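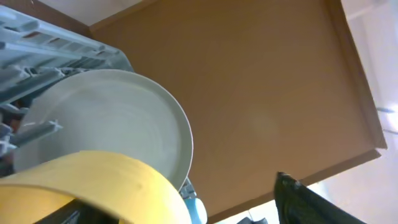
Work since the February report has gone mainly into the wrist of the Draner arm and its two-finger gripper. Myfanwy Wynne rebuilt the wrist mount so the small camera sits closer to the fingers, and the cable no longer catches on the elbow. Dishes are still our main test. A white plate upright in the slots of a rack, with a rack tine across its face, is a hard target, and the software often takes plate and tine for one object. We have started marking tines by hand in the training set, which now holds 445 clips.

The second task is clearing a table. We work at the Buenaventura shared workshop, on an ordinary wooden table with other things left on it.

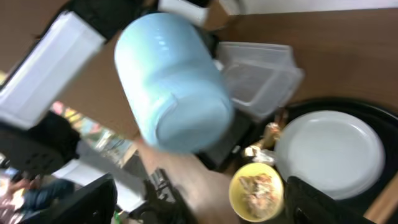
Table task: light blue container, clear storage box, and a yellow bowl overlapping a round tray.

Gripping round containers is slower than we planned. The finger pads from Gremmont wore smooth after 13 sessions and we are now casting our own. Othmane El Fassi has the molds and expects the first pair next week.

The third task is emptying a bowl of scraps into a bin. 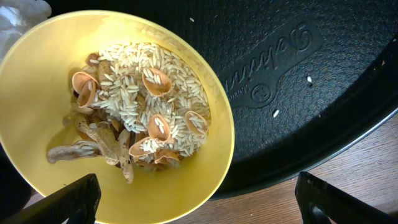

We had hoped to have the tipping motion finished by now. The wrist motor gets hot when it holds a full bowl at an angle, and we have limited each run to 2 minutes until the new driver board is in.

Spending to date is $3,255, all within the Fisitz grant. The largest items were the wrist motor and the replacement driver board. We do not need to move money between budget lines.

Next: fit the cast pads, install the board, and repeat all three tasks with the same settings.

Submitted 18 Jun 2025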